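Workroom Refurbishment: White Tables and Grey Walls in the Plonon Building

Workplace Services is pleased to report that the refurbishment of the ground-floor workrooms in the Plonon Building has been accepted from the contractor, and that all bookings have been returned to the regular calendar. The work replaced the dark brown benches and painted block walls that staff had used since the building was opened. Each room now has white-topped tables set against light grey wall panels, a combination chosen after a survey of regular users in January.

Respondents to that survey raised lighting more often than any other matter. The old benches absorbed much of the light from the ceiling fixtures, and small parts, labels and loose fasteners were difficult to find on them. Several people had taken to covering the benches with sheets of paper. A white surface was therefore written into the specification from the outset, together with a matte finish to limit glare. For the walls, users asked for a plain, neutral colour with nothing mounted at eye level. Coat hooks and notice boards have accordingly been moved to the corridor.

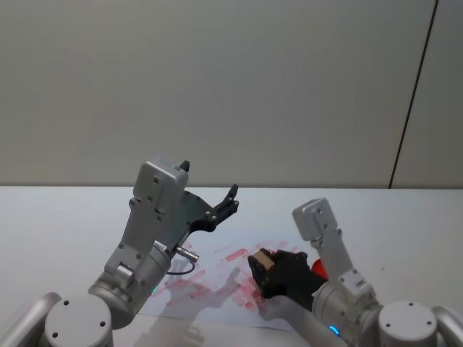

The panels were supplied and fitted by Gomus under the terms of the existing maintenance agreement. They are full-height sheets, and where two of them meet a narrow dark joint is left open so that the sheets can move slightly with the heating season. A number of colleagues have asked whether these joints are to be filled. They are not. The joint is part of the system, and filling it would cause the sheets to bow. Please do not push cards, cable ties or adhesive putty into the gap, and do not run tape across it.

The tables stand close to the wall but are not fixed to it. They may be pulled forward when access from behind is required, provided that two people move them and that they are returned to their original position before the end of the booking. Any item placed on a table should be kept at least 100 mm from the back edge. Users who need to clamp equipment to a table should place a protective pad under the clamp, a supply of which is held at the service counter, and should not drill into the top under any circumstances. Requests for permanent fixing points will be considered individually and should be made in writing through the usual form.

White tops will show marks sooner than the old benches did. This was understood when the choice was made, and a simple care routine has been adopted in consequence. The surface should be wiped at the end of each booking with a soft cloth and the Trurkix cleaner kept under the sink in the adjoining room. The 500 mL bottles are already diluted and should not be topped up with water. Abrasive pads, scrapers and solvent wipes dull the finish and must not be used. Faint smudges are to be expected between the cleaning contractor's visits and do not need to be reported. Burns, cuts and chipped edges do, and prompt notice is appreciated even where the damage appears minor.

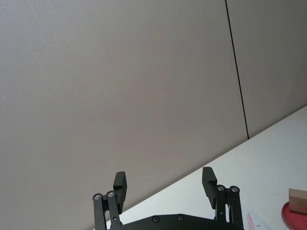
White tabletop and light grey wall panels, Plonon Building.

The wall panels require very little attention. Dust may be removed with a dry cloth. Pencil and scuff marks will generally come away with a damp one, but if a mark persists it should be left for the contractor, as repeated rubbing in one place may leave a shiny patch that is more noticeable than the mark itself. Adhesive notes are permitted for the length of a booking. Posters are not.

Users are also reminded that cables should be routed so that they do not hang over the front edge of a table, where they can be caught by a chair or a passing cart. Cable clips are available on request. Chairs and stools belonging to the workrooms now carry a small tag on the underside of the seat, and those that have travelled to other parts of the building over the past few months should be sent home.

"The rooms were designed around the comments we received, and we are grateful to everyone who took the time to write to us," said Shirley Gauthier, Manager of Workplace Services. "We would ask that people treat the surfaces with reasonable care and let us know early if something is not working well for them."

Comments on the new furniture may be submitted until the end of January, after which the specification will be reviewed before it is applied to the upper floor. The Bilyk Annex workrooms are not included in the present program and will keep their existing benches. Bookings for Room 538 continue to be handled separately by the department concerned.

Workplace Services Bulletin | 12 Oct 2022 | Service counter: ext. 2881 | All rights reserved | Back to top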